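Grurnlow Bench Arm Kit: Review After a Winter in a Shared Workshop

9 min read

I bought the Grurnlow bench arm in January with my own money and have been running it since then at the Huỳnh workshop in Gastport, where I rent a bench. The kit comes in a one-arm and a two-arm version. I bought the two-arm version after talking it over with Quyên Triệu, who has the bench across from mine and had already put together a single one. She told me I would want the second arm eventually and that ordering it later means paying for shipping twice. She was right about the shipping.

This review covers the build, the wiring, the control software, and a pushing task I have been using to find out how good the arm is at slow, repeated contact work. I have not tested it for lifting anything heavy, and I have not used the optional suction head, so there is nothing here about either.

What comes with it

The Grurnlow kit is a bag of hardware, a set of servos, two controller boards, two power supplies, cables, and a license to download the print files. You can order the printed parts for an extra charge. I printed my own in black. The links are perforated nearly everywhere, and the holes keep the weight down and give you somewhere to put a screw or a zip tie. They also make the prints slower than you would guess from the size of the parts. Plan on most of two weeks if you have one printer and a day job.

The print files are good. Of all the parts, two needed a second try, and both times it was my bed adhesion. The bearing seats came out tight enough to need a vise and loose enough not to crack. The base plate is the longest print and the one to do first, while you still have patience.

The screws arrive in numbered bags, but the numbers in the manual belong to an older revision. Bag 5 in the manual is bag 7 in the box. I lost an evening to this. Grurnlow answered my email the following Tuesday with a corrected sheet, and I assume it ships in the box by now.

Assembly

The first arm took me three evenings and the second took one. Anyone who has assembled a flat-pack dresser and a 3D printer will be fine. You need a good set of hex drivers, a multimeter, and a soldering iron for the power leads. The manual says the iron is optional, and it is if you trust the crimp connectors. I didn't.

Set every servo to its center position before you bolt a horn to it. The manual says so on page 3 in ordinary type and it deserves a page to itself. I got one wrong on the shoulder, and the arm could reach behind itself very nicely and could not reach the front of the table.

Cable routing is the weakest part of the design. There are no channels in the links, so the wires run on the outside in loops and you have to leave enough slack for the full range of each joint. Too little and you pull a connector out. Too much and the loop catches on things. I have had one connector work itself out in use, at the wrist, and Hiếu Đinh, who does a lot of the electrical work at the shop, redid that run for me with softer wire. It has held since.

The gripper

The stock gripper is fine for blocks and cups. The fingers close parallel, or nearly, and there is enough force to hold a light tool by its handle for a long session. There is a little side play at the fingertips. If you hold a short object you will not notice. If you hold something with a long handle, the play at the far end adds up, and you can feel it with a finger.

I spent a good while trying tips. Bare plastic slipped. Rubber feet from the hardware store gripped well and then let go when they got dusty. What I use now is a small brown block at the tip, and a tool held there stays where I put it for a whole session.

Software

The control software is the reason to buy this kit over a cheaper one. You can move the arm by hand and record, you can drive it from a second arm, or you can send it positions from a script. Recording is one button. Playback is clean and the timing is kept properly. The calibration routine takes five minutes and survives a power cycle.

The scripting side is less finished. The reference pages list every function with its arguments and very little else, and the error messages tend to be numbers. Error 71 means the servo voltage has dipped. Error 128 means a servo did not answer in time. Both of those came up often enough in the first week that I stopped looking them up. A better power cable cured the first. The second went away after an update.

Vy Đàm, who has more experience with this sort of software than I have, wrote me a short script for running a series of pushes and returning to the same start pose between them. It reads from a plain text file, so I can change the path without touching the code. If you do not have somebody like Vy at the next bench, expect to spend a weekend on it.

The pushing rig

For testing I wanted something that would show up small errors, and pushing loose parts across a flat board does that better than picking them up. If the arm comes in a little high, the tool rides over the parts. If it comes in low, it drags on the board and the motors complain. If the angle is off, everything squirts out to one side.

The board is a flat sheet with a matte face. Two black rails go along the near edge with a gap left between them, and a gray tray sits below the gap to catch whatever goes through. The parts are small red plastic cylinders from Janum, sold by the bag as counting pieces. They are cheap, they are all the same size, and they stand up by themselves. The pusher is a T in lime-green plastic, printed in one piece. Cyril Stockdale drew it for me after my first version, which had a narrow crossbar and mostly split the pile in two.

The rails matter more than I expected. My first pair were plain square strips with blunt ends, and parts hung up on the corners every time. The ones on there now have shaped inner ends and the parts slide past them much better. The width of the gap took three tries. Make it adjustable if you build one of these.
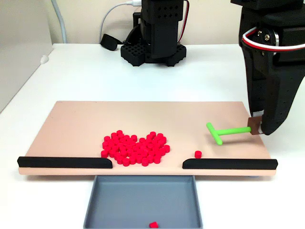
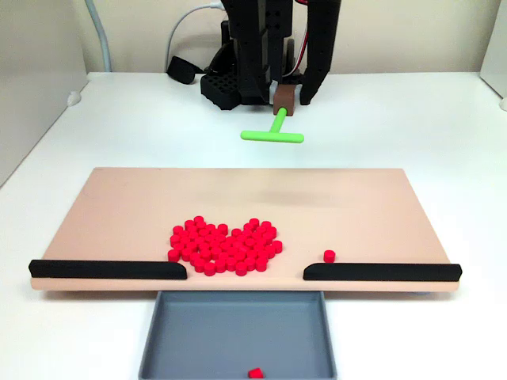 One piece in the tray and the rest still up on the board, in all three. 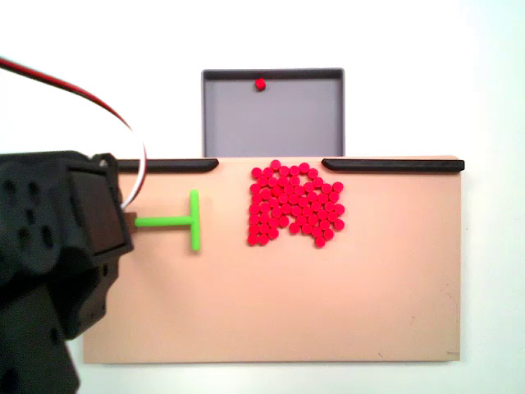 Results with the pushing task have been decent. On a straight push with a recorded path, the arm comes back to the same line closely enough that I stopped checking with a ruler. Height is the harder part. When the arm is reaching far out, the weight of the gripper and tool makes it sag a little, and the tool touches down sooner than the script says it should. I correct for this by raising the path at the far end. The software has a sag setting, but it applies one value everywhere, so it fixes the far end and spoils the near one. I have asked Grurnlow for a setting that changes with reach.

Slow movement is where you see what you paid for. At medium speed the arm is smooth. At the lowest speed the shoulder moves in tiny steps, and a part at the edge of a pile can tip over from the shaking. Quyên says hers does the same. A more expensive servo in that one joint would probably cure it, and I would have paid extra for the option at the time of ordering.

Driving one arm from the other works better than I thought it would. There is a slight delay, short enough to get used to within an hour. Ghada Hamdan, who normally does bookbinding and had not used a robot before, was sweeping parts into the gap on her second try. She pushes from the back of the pile in short strokes, and I copied that into the script. Long strokes pack the parts together in front of the opening until they jam against each other and none of them go through.

Noise and living with it

The arm whines when it is holding a pose. It is not loud, but it is constant, and in a shared room people notice. I park it folded and switch off the torque when I am not running anything. Do this with a hand under the forearm, as it drops when the power goes.

The servos get warm in the shoulder after a long session. I have not had one shut down. The base needs to be fixed to the table, and the screws supplied for that are too short for a thick top. I used longer ones.

Spare parts are priced fairly. I have bought one servo, one controller cable, and a bag of screws after dropping the first bag behind a radiator. Everything came within the week.

What I would change

I would like cable channels in the printed links, a corrected manual, a stronger shoulder servo, and error messages in words. The gripper tips should be better out of the box. None of these stopped me from using the arm, and only the shoulder has limited what I can do with it.

Should you buy it

If you want an arm for a home bench and you already have a printer, the Grurnlow is good value and the software is well ahead of the other kits I have used. Buy the two-arm version if you plan to do anything by demonstration. If you only want to run scripts, one arm is enough and you can put the difference toward a decent power supply.

If you don't have a printer, add the price of the printed parts before you compare it with anything else, as the gap closes quickly. And if your work depends on very slow, very steady motion, try one in person first. Mine is at the Huỳnh shop most evenings and anyone with a bench there is welcome to drive it. Ask me before moving the rails, though — I have them set where I want them.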